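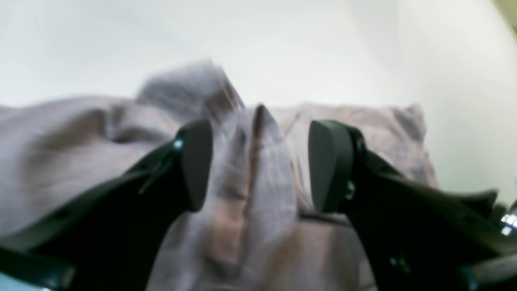 Session 51

Kelly Evangelista put her hands in the leader grips and closed them twice. On the other side of the bench the follower fingers closed twice, a fraction late. She read the delay off the corner of the screen, wrote it on the sheet, and pressed the left pedal.

"Recording," said the speaker.

The task card read: PICK UP CLOTH AT ONE POINT. LIFT. SHAKE ONCE. LAY FLAT. FOLD IN HALF, THEN IN HALF. An operator at the Raptis site had added in pencil, under the last line, "good luck."

She had done it 368 times in the past two weeks. The target was 370 accepted episodes per cloth, and accepted was the word that mattered. Her own count stood at 368 attempted. The reviewer's count was lower.

The method was simple enough to fit on the card's reverse. The operator watched the wrist view, not the bench. The operator moved the grips, and the arms copied the grips. Joint angles, finger width and video were written to disk together. Later a model would be trained on the files, and if the files were good the arms would fold cloth with the grips hanging on their hooks. Zastorov, the contractor, paid by the accepted hour.

She brought the fingers down on either side of a ridge in the gray cloth and stopped.

This was the part she was supposed to be good at. The pads had no feeling in them. The grips had a spring, but the spring was only a spring and reported nothing from the other end. All she had was the view between the pads: the ridge, the dark crease down it, the way the cloth leaned when a finger touched it. If it leaned left she was too far left. If it did not lean she was not touching it yet.

She closed her hands. The ridge narrowed. She lifted, and the cloth came up with it, and the far corner stayed where it was for a moment and then followed. She shook once and laid it down. She folded it in half, then in half. She pressed the right pedal.

"Saved," said the speaker. "Duration, eighty-one seconds."

She reset the cloth by hand. The reset procedure called for a random drop from shoulder height. She dropped it from shoulder height.

At the end of the row Hala Samir was reviewing. The review station had two screens and one key that got used, the one marked R. Each episode played at four times speed. Hala pressed R for reject and nothing for accept. Kelly could hear it from her chair.

R.

"Which one?" Kelly said.

"Three forty-four."

"What's wrong with it?"

"You paused."

"Where?"

"Before the grasp. Two point six seconds."

"I was lining up."

"I know. It's in the guide. Section four. No hesitation longer than two seconds with the fingers open at the cloth. The policy learns to hesitate. Then it gets to the cloth and stays there."

Kelly knew section four. It had been written by Krešimir Zupan, who ran the training side from an office upstairs and had come down in March to explain it. He had played a video of an arm that had been trained on the first batch. The arm went down to a towel, opened its fingers, and stopped. It remained there with small corrections left and right until the clip ended. Zupan had let the clip run to its full length, which was four minutes, and then said that every operator in the first batch had paused there, each for a good reason, and the model had kept the pause and dropped the reason.

She pressed the left pedal.

"Recording."

She went down faster. The fingers met the cloth low and pushed it back. She opened, came up, went down again, closed on nothing, and hit the discard pedal before the speaker could say anything.

"That's fine," Hala said without turning. "Discards don't count against you."

"They count against the hour."

"Yes."

She did eleven more. Eight were saved. Hala rejected two of the eight, one for a double grasp and one for a fold that was out by more than the width of a pad. The others went through with no sound at all.

At the break Edileuza Lins came over from the next bench with her lunch in a steel box. Edileuza had worked the finishing line at a hotel laundry called Lekedia for nineteen years before the contractor hired her. She had the highest acceptance rate on the floor. She ate standing up and looked at Kelly's cloth.

"You're looking for the middle," she said.

"The card says one point. It doesn't say which."

"So why the middle?"

Kelly thought about it. "It sticks up the most."

"It sticks up because it's folded over. You take it there, you take two layers. Then you shake, and one layer falls and the other doesn't, and you spend half a minute fixing it. Look for an edge. There's always an edge somewhere near the top."

"I can't see the edge in the wrist view. Everything's the same gray."

"You don't see it. It moves different." Edileuza put the box down and flicked the cloth with one finger. The pile shivered. At one place it shivered longer. "There."

"I can't flick it with the gripper."

"Why not?"

Kelly looked at the guide. There were 81 numbered rules in the current revision. She read through the sections on approach and contact while Edileuza finished her rice. There was a rule against striking the bench. There was a rule against touching one arm with the other. There was nothing about the cloth.

After the break she pressed the left pedal and brought the right finger in from the side, quickly, and stopped it short. The cloth jumped. A flap went up on the far side, blurred, and came down a little after everything else had settled. She was already moving. She took it at the lip, a single thickness, and when she lifted it the whole cloth opened out and hung. She shook once, laid it down, folded, folded.

"Saved. Duration, thirty-nine seconds."

She waited for the key. Hala played the episode, then played it again at normal speed, which she did not usually do.

"What was that at the start?"

"I was finding the edge."

"It looks like a missed grasp."

"It isn't one. The fingers were never closing. Check the width."

Hala brought up the width trace. It was flat through the whole of the flick and dropped once, at the lip. She looked at it for a while. She did not press R. She did not move on to the next one either, and after a minute she marked it with a tag Kelly had not seen used before and sent it upstairs.

Zupan came down at four. He was carrying a printout, which he seemed to have forgotten. He stood behind Kelly's chair.

"Do it again," he said. "Don't record."

She did it again. The flap rose in a different place and she took it there.

"How do you choose the side?"

"The side with more room."

"And how long do you wait after?"

"I don't wait. The edge is the last thing moving. If I wait, it stops."

He wrote on the back of the printout. "How many operators do this?"

"Edileuza does it with her hands."

"I mean on the rig."

"One, then. Since lunch."

"One is bad," Zupan said. "If one person does it and the others don't, the model sees two ways of starting and averages them. Half a flick. It will push the cloth off the bench." He turned the paper over, read the printed side, and turned it back. "Either you stop or they all start."

Kelly kept her hands in the grips. On the other side of the bench the follower arms held still, except for the small tremor that came through from her wrists.

"What happens to the ones we already did?" she said.

"If they all start? We drop them."

"All of them?"

"For this cloth, yes. They teach the other thing."

"Do we still get the hours?"

"You were paid on acceptance. Those were accepted." He seemed surprised by the question. "The new ones would be new hours."

Down the row Maiara Guerra, who was on her third day and had been told not to speak during other people's episodes, took her hands off her grips and said that she would like to learn the flick, please, because she could not do the other thing either.

Zupan asked for the rest of the week to decide. He decided the next morning. The revision was posted at every bench, dated 11 Aug 2026, with a new rule at the end of section three: BEFORE FIRST GRASP, DISTURB CLOTH ONCE FROM THE SIDE WITH FINGERS OPEN. GRASP AT THE PART THAT SETTLES LAST. The counters had been set to zero.

Edileuza read it twice with her glasses on.

"Settles last," she said. "That's good. I wouldn't have said it that way."

"How would you have said it?"

"I wouldn't have said it."

She went back to her bench. Kelly dropped the cloth from shoulder height. It landed in a heap with its high point at the back, and she sat down, put her hands in the grips and closed them twice. The follower fingers closed twice. She wrote down the delay.

The Dremuvitz cloths were due next, according to the schedule. They were heavier and had a hem on all four sides, and she thought they would probably settle all at once. She would have to ask Edileuza what you did then.

She pressed the left pedal.

"Recording," said the speaker. "Episode one."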